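Ticket: Right hand gripper drops out of tracking during drawer task
Project: Sorkis
Site: Gromik, ground floor
Status: open, waiting on Irkov
Priority: normal

Reported Thursday, 10:20

We are recording demonstrations at the white desk with two hand-held grippers. The right one loses its pose part way through a take. The video keeps going but the pose goes flat, then jumps when it comes back. The left one is fine. Out of 340 takes so far, 178 have a gap on the right side. Firmware is the same on both.

Reply from Alipour support, 11:05

Please send a view from the gripper itself and one from the head camera, both at the desk. Also check that nothing stands between the marker cubes and the desk area.

Update, 11:40

View from the gripper attached. The desk is on the right, with the two white service robots beside it. Lens wiped, no change.
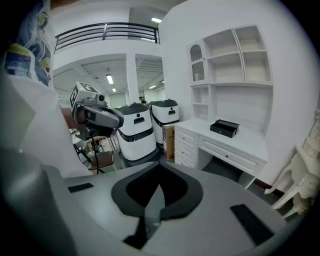
Attachment 1. Gripper view towards the desk and the mezzanine.

Tried so far:
Restarted the recorder. No change.
Swapped the USB ports of the two grippers. Fault stays with the right one.
Dropped the exposure on the right camera. Gaps a bit shorter, still there.

Update, 13:15

Head view attached. Right gripper has the screwdriver, left is held low. The cable from the right gripper runs down beside the operator.

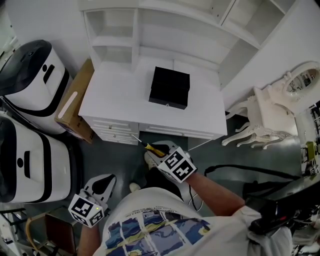 Attachment 2. Head view, screwdriver in the right gripper, drawers ahead.

Reply from Alipour support, 14:00

Thanks. Two things to try. Tape the right cable to the forearm with some slack at the wrist, then do 20 takes. After that, do the same number with the gripper empty. Send both logs.

Update, 15:30

Cable taped: gaps in four takes. Gripper empty, cable still taped: none. Logs uploaded. The gaps in the first set all come when the wrist is turned towards the drawers. Have asked Irkov for a spare cable. Holding the rest of the 1,000 takes until it has been tried.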